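Home | News | Politics | Local | Contact

Bristby council on resettlement funding
12/7/19

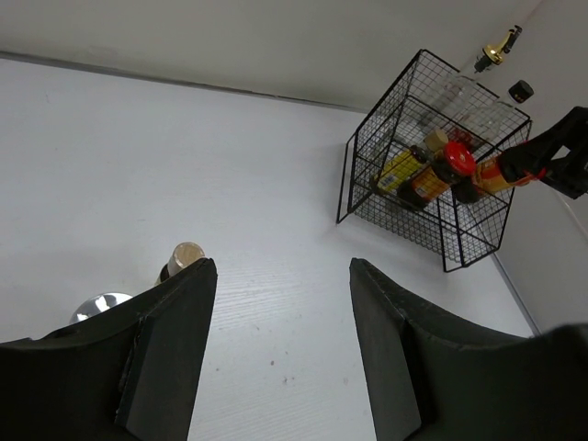

Housing first, then schools

The council's resettlement lead said Bristby has placed 252 people in three years. "The grant covers 12 months of rent - after that it falls on us," the officer said. Language classes move to the Fitgate center in spring.

Print | E-mail

Comments (2)
Does the grant include school places?
Fitgate has no bus after six. Please fix that first.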